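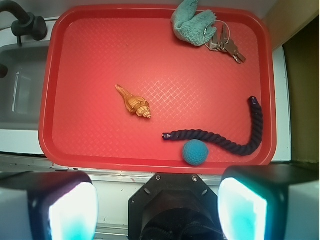

Spirals and Growth: Notes for Session 4
Math in the Natural World, Starholm Evening College
Tutor: Ailbhe Heffernan

What we're after this time

Last session we finished with circles, and several of you asked what happens if you keep walking around the center but drift outward as you go. Well, you get a spiral! There are lots of kinds, and this session is mostly a comparison of two of them. By the end you should be able to tell them apart by measuring, sketch both by hand, and say why one of them keeps showing up in living things. You'll need graph paper, a ruler with millimeters, a protractor and a calculator with a square root key.

1. The even spiral (Archimedean)

Picture a garden hose coiled flat on a patio, each loop snug against the last. The hose is the same thickness all the way along, so every loop sits the same distance out from the one before. If one full turn takes you 3 cm farther from the center, the next turn takes you another 3 cm, and so does the one after that.

We write it as

r = a + b × (angle)

where r is the distance from the center, a is where you start, and b says how quickly you drift outward. It's a straight-line rule wrapped around a point. I love that about it. Everything you know about straight-line graphs carries over: b is a slope, a is a starting value, and you can find both from any two points on the curve as long as you know how many turns lie between them.

Rolls of paper tape, the groove on an old record and a rolled-up rug all come close to this.

2. The growing spiral (logarithmic or equiangular)

Now change the rule. Instead of adding the same amount each turn, multiply by the same amount. Start 1 cm out and double with every full turn: 1, 2, 4, 8, 16. After only a few turns you've run out of page (have a go, it's startling how fast this happens).

The rule is

r = a × g^(turns)

where g is the growth factor for one full turn. If g is 2, the spiral doubles. If g is 1.1, it opens slowly and you may have to measure carefully to tell it from the even kind. If g is exactly 1, it never opens at all and we're back to last session's circle.

This curve has a property that stopped me in my tracks when I first met it. Draw a line from the center out to any point on the spiral, and measure the angle between that line and the curve. Move to another point and measure again. Same angle! It holds everywhere on the curve, near the middle or far out, and it's where the name "equiangular" comes from.

A second property follows. If you enlarge the whole spiral by any amount, you get the same spiral back, only rotated. Blow it up, shrink it down, the shape doesn't care.

3. Why shells do it

A snail can't swap its shell for a bigger one. It adds new material at the open end, and the old part stays where it is, at its old size. So the animal needs a shape that can get larger at one end only and still have the same proportions as before. That is exactly what the growing spiral offers. A young snail and an old snail of the same kind can have shells that match in shape, and the first tiny coils are still there at the tip of the old one.

Real shells also need a third dimension. Let the spiral slide along its axis as it turns, by an amount that grows at the same rate as everything else, and the coils pull out into a cone. Slide a little and the shell is squat. Slide a lot and you get a tall, pointed spire. Three numbers do nearly all the work: how fast the coil opens, how far it slides, and how wide the tube is compared with its distance from the axis. Change one of them and you move from something like a garden snail to something like a whelk. Clams and mussels fit in too, with a growth factor so large that they never get around to making a full turn.

The fit isn't perfect. Shells have ridges and lips, and a hungry season or a repaired break can throw off the pattern. Treat the formula as a very good first sketch.

4. Worked example

A spiral drawn on paper crosses a straight line from its center at 10 mm, 15 mm, 22.5 mm and 33.75 mm.

First check differences: 5, then 7.5, then 11.25. They aren't equal, so it isn't an even spiral.

Now check ratios: 15 ÷ 10 = 1.5. 22.5 ÷ 15 = 1.5. 33.75 ÷ 22.5 = 1.5. The ratios match, so it's a growing spiral with g = 1.5.

What about half a turn? Not 1.25, tempting as that is. Two half turns have to multiply up to 1.5, so half a turn is the square root of 1.5, which comes to 1.22 to two decimal places. Everyone slips on this once, me included.

5. Problems for next time

a) An even spiral starts at 4 mm and moves out 9 mm per turn. How far from the center is it after five turns?

b) A growing spiral starts at 2 mm and has g = 3. How many full turns before it is more than 2,000 mm from the center? Guess first and write your guess down before you calculate.

c) Draw the growing spiral with g = 2 on graph paper, marking a point every quarter turn. You'll need the fourth root of 2 (press the square root key twice).

d) Sketch a spiral freehand, without thinking too hard. Measure its crossings along one line from the center. Is it closer to even or growing? Bring the sketch with you, I'm collecting these!

e) Harder: show that in a growing spiral, the gaps between crossings also grow by the factor g. Try it with the numbers from section 4 before you use letters.

Answers to a) and b) should be handed in by 28th May. The others we'll go through together, and in June we start on branching patterns, so hang on to your protractor.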